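Hand guiding or remote control for brick placing?

Pivura forum > Teaching by demonstration

ratree_l
We're recording demos of an arm placing LEGO on a grey baseplate. Zilta wants 700 by the end of May and we have 133. I've been moving the arm by hand, Kamol prefers remote control. Which would you use?
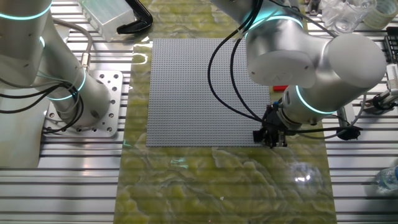

Gripper over the corner of the baseplate.

kamol_r
Remote. With your hands on the arm you end up in the camera view, and the policy learns from that.

meinir
Disagree. You can't feel a stud through a joystick. On our Gostgate job I did 414 by hand and threw away far fewer than the remote lot.

ratree_l
Wrist view for anyone asking about the bricks. The gripper covers the lower ends of a few of them.

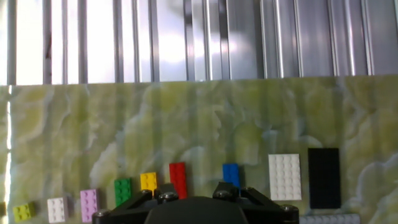
Last edited by ratree_l in May, 16:40

Sizes go up from left to right, with the big plates at the right-hand end. I'd like to keep them all in.

siriporn_k
Drop the smallest ones until the grasps are steady. Are you starting every demo from the same pose?

ratree_l
Yes, top left corner. 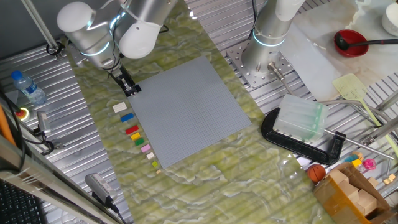 Start pose, bricks lined up by size.

siriporn_k
Then vary it. Ours only worked from one spot after 698 demos.

meinir
Vary the bricks first. Leave the start pose alone for now.

ratree_l
I'll do the next batch by remote with the plate in the same place.
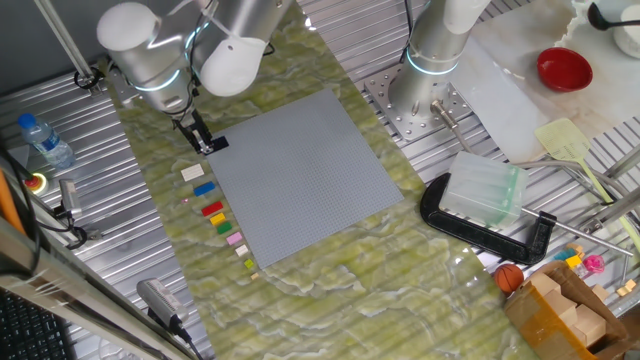 Bricks stay in size order too, so the only change is how I drive the arm. Will post both sets of drop rates.

kamol_r
Fine by me. Turn the speed down for the last bit before contact.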